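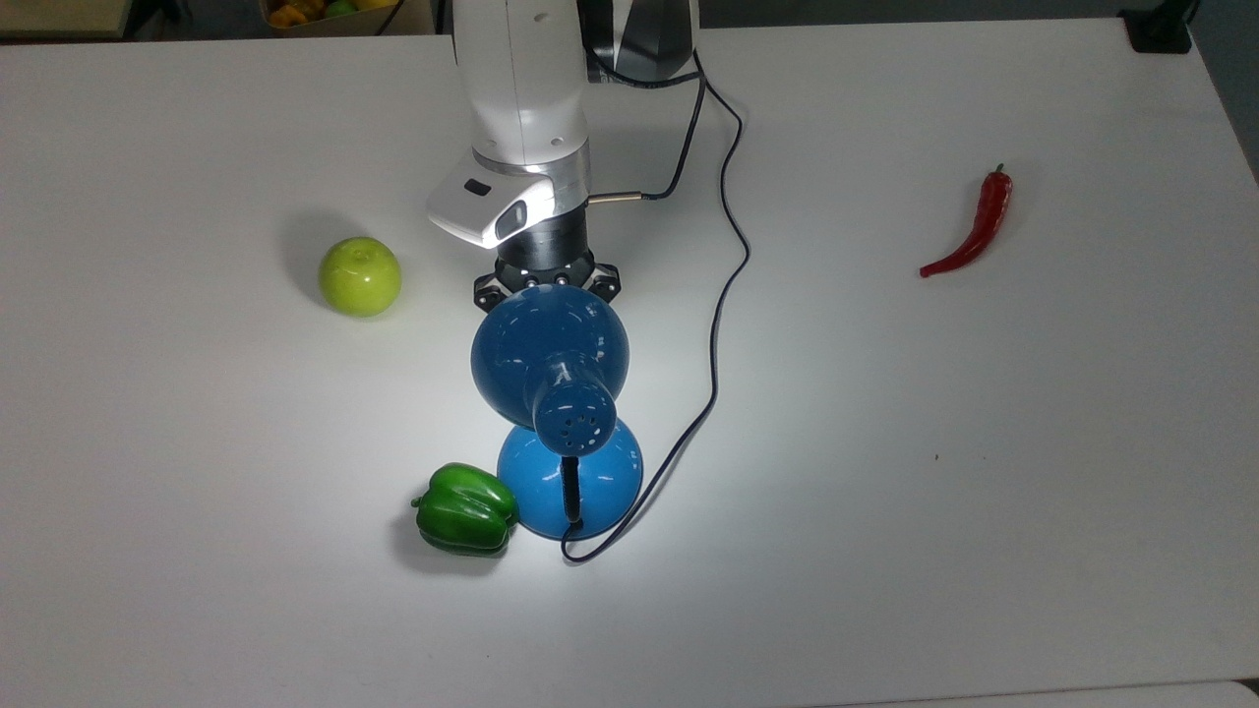 Someone from Gredurholm wrote in to ask if we're a real company or just people with a garage. Fair question. Bit of both, says our newest member, and then she asked for that to go on this page, so there it is.

About Stinholm Workshop

We are a shared workshop for people who build robots and small automation at home and ran out of room. Or out of patience from the neighbors. One big hall, benches, a white arm table, a back room for the noisy stuff. 42 members as of 2025-06-25. Some come every night, some we see when something breaks.

How it started — 3 of us, one rented unit, one arm bought used and missing half its bolts. Took most of a winter to get it moving. The second unit came when the people next door left and we knocked on the landlord's door the same day. Still paying off the floor.

What we build

Mostly arms and grippers, and the software behind them. The long running one is Harnetti, our pick-up-and-put-down project. Goal is an arm that can deal with normal house stuff. A desk lamp, a pepper, an apple. Round things roll, shiny things confuse the camera, and anything with a cord is its own problem. Cords are what we're working on now. If you have ideas about cords please come by.

Kuhlmann is the other one, a feeder line for sorting screws. Slower going. Needs a new motor mount and someone who likes sheet metal.

Also one-off builds: curtain openers, a seed tray waterer, camera sliders, a cat door that got out of hand.

Who can join

Anyone over 16. No degree, no test. You do a safety evening first, 2 hours, then you get a key code. Dues are 80 a month, less for students, ask. Dues cover bench space, power, the printers and shared screws. Bring your own filament and motors.

House rules, short version

Know where the stop button is before you power anything. Keep your hands out of the arm's reach when its live. Label your box. Sweep. Wiring left on the floor goes in the bin of shame, ask for it back nicely.

Visiting

Open evening is once a week, check the board by the door or the newsletter for wich one. Park in back, the front spaces belong to the bakery. We'll show you whatever is running. Full page on Harnetti coming in June — parts list too, once its typed up.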